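Drukel Satin Interior Door and Trim Paint

Item no. 2431
Made by Van den Broek, sold in North America by Markden
Sizes: quart, gallon
Finish: satin
Cleanup: soap and water

We have been selling Drukel out of our Dresingate store for a good many years now, and if you have ever come in on a Saturday morning to ask which paint to put on your doors, there's a fair chance you walked out with a can of it under your arm. It is a water-based paint made for the parts of the house that get touched all day long: doors, frames, baseboards, window sills, stair rails, and the built-in bookcase that the kids climb when they think you aren't looking.

What we like best is the way it levels. You brush it on, it looks a little streaky for a minute or two, and then it settles down and smooths itself out while you move along to the next section. Folks who grew up with oil paint (and we have plenty of those among our regulars!) tend to come back and tell us it feels familiar under the brush, without the smell hanging around the house for days.

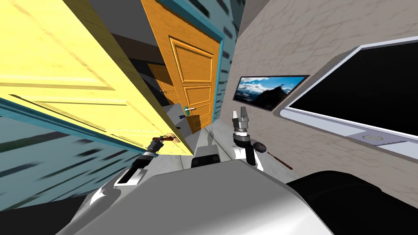 Picking a color is the fun part, and it's where most people get stuck. Drukel can be tinted to any of 200 shades on the Van den Broek card, and we're always glad to mix a sample pot so you can live with it for a week before you commit. Doors and frames don't have to match, either. A pale yellow door with raised panels, set off by a teal-blue frame, makes a hallway feel like somebody cared about it, and you can carry the teal onto the wall as well if you're feeling brave. Bring in a cushion, a plate, a scrap of wallpaper, whatever you have, and we'll do our best to match it.

Getting the surface ready

Wash the door with a mild cleaner, paying attention to the area near the handle, where hand grease builds up. Let it dry, sand lightly, and wipe off the dust with a damp cloth. Bare wood and patched spots need a coat of Drukel Primer first. Old glossy paint just needs a good scuffing, though we'd prime over anything you suspect is oil.

Painting a paneled door

Start with the panels and the molding around them, then do the crosspieces, then the long uprights on either side, and finish with the edges. A 2-inch angled brush handles the molding nicely, and a small foam roller is lovely on the flat parts. Wait 4 hours between coats. Two coats will do for most colors, but yellows and reds can be stubborn and may want a third. Go easy on closing the door for the first day or so, as fresh paint loves to stick to fresh paint.

Care

Give it a couple of weeks before you scrub. After that, a soft sponge and warm soapy water will take care of fingerprints. In the maker's own rub test the satin finish held up to 2000 passes.

Ordering

Quarts and gallons are kept on the shelf in white and tint base. Tinted paint can't be returned, so please do try a sample pot first. The new shade card arrives in September, and all of the current colors will stay available.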